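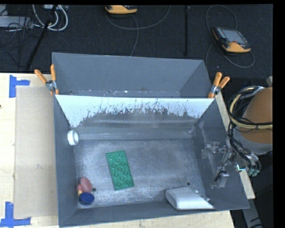
Okay, session 6 notes, bin mounting and first picks. Last time we left the arm bolted down and homed, and I promised we'd get to the part everybody skips, which is keeping the bins from wandering. Fancy fixtures can wait. Two spring clamps, the kind with the orange handles, pinched over the rims where the front bin meets the back one, and you're set for the evening. Then put blue tape on the tabletop at the corners you want to find again. I use two strips per corner, one each way, so I can see right away if something has slid.

Scratched-up bin floors are fine for gripping, but they do throw glare, so check your camera exposure before you blame the detection code (I lost a whole night to this in April!). Nyokabi Rotich fixed hers by moving one lamp about 30 inches back.

Start with things that have flat sides. The green block with the bumps is a good first target -- lay it near the middle, tilted a little, and let the arm come straight down. Save anything round for later, and keep it off the walls until your approach angles are sorted out.

Homework before we meet again in the shop:
Run 71 picks on one object, same speed throughout, and write down every miss.
Label your log files Vandeck plus your initials.
Read Toshiko Okabe's cable routing sheet. It's two pages, and yes, I will ask!

Pendants stay within reach whenever the arm has power.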